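Erst rechnen, dann rollen: Wondus stellt Planungshilfe für Serviceroboter vor

Draklow, Dienstag, 15. Oktober 2019 – Wer für ein Bürohaus oder eine Schule einen Reinigungsroboter anschaffen möchte, steht oft vor einem ganzen Berg von Angeboten und fragt sich, womit man eigentlich anfangen soll. Wir kennen das gut und freuen uns deshalb sehr, heute unser neues Planungspaket vorstellen zu dürfen. Es bildet die Räume eines Gebäudes am Rechner nach – mit Türen, Bodenbelägen und all den kleinen Dingen, die im Alltag im Weg stehen können.
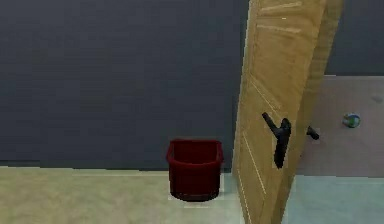

Simulierter Durchgang mit geöffneter Tür und rotem Papierkorb. Grafik: Wondus

Entwickelt wurde das Paket gemeinsam mit dem Planungsbüro Stępień. Beim Pilotkunden Skodholm haben wir auf diese Weise 149 Türen erfasst, und die Hausverwaltung hat ihr Budget danach noch einmal in aller Ruhe neu aufgestellt: 2 Geräte werden nun gekauft, 7 weitere zunächst gemietet.

Das Planungspaket kostet 1.073 Euro je Gebäude und ist ab Januar erhältlich. Vorbestellungen nehmen wir schon jetzt sehr gerne entgegen.

Pressekontakt: Wondus, Pressestelle, Draklow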